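Week 4: Do tidy-up methods work?
Notes for Consumer Behaviour, Bortolotti

Readings: Orozco ch. 2; Khondokar handout (skip the appendix)

1. The claim
Most home-organising books promise that less clutter means less stress. Ask who measured it, and how. The Olvera survey had 657 replies, all from people who had already bought the book. You would not judge a diet that way.

2. What counts as clutter?
Orozco leaves it to the householder. Fair enough, but then two homes can't be compared, and the tables in ch. 2 compare them anyway. Cárdenas counted loose items per room and got 1209 for one family kitchen. He doesn't say if a box of matches is one item or 50.

3. Does it last?
Khondokar went back in August to 20 households that had done the Clasico course. Most said they were "still tidy". He never opened a drawer. Self-report again - see Week 2.

4. Buying your way out
Patby sells the course and the containers. Be wary of any method whose first step is a trip to the shops. A divided box sorts things only if someone has decided what goes in each part, and a shoebox lid may do for a good deal of it. I have yet to see a study that tests one against the other. 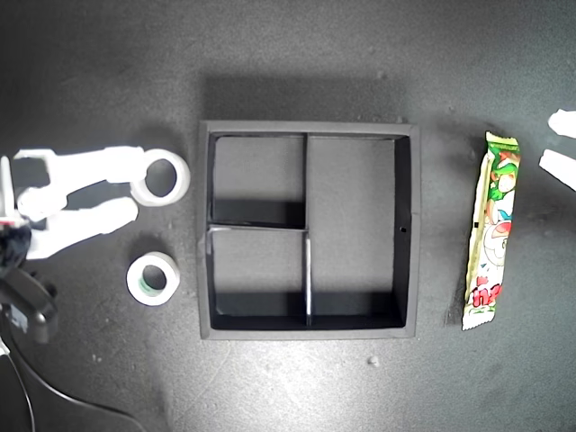 5. For the tutorial
Bring one organising claim from an ad or a label. Write down what evidence would change your mind about it. "It worked for my aunt" will get no marks.

Slides revised June 2025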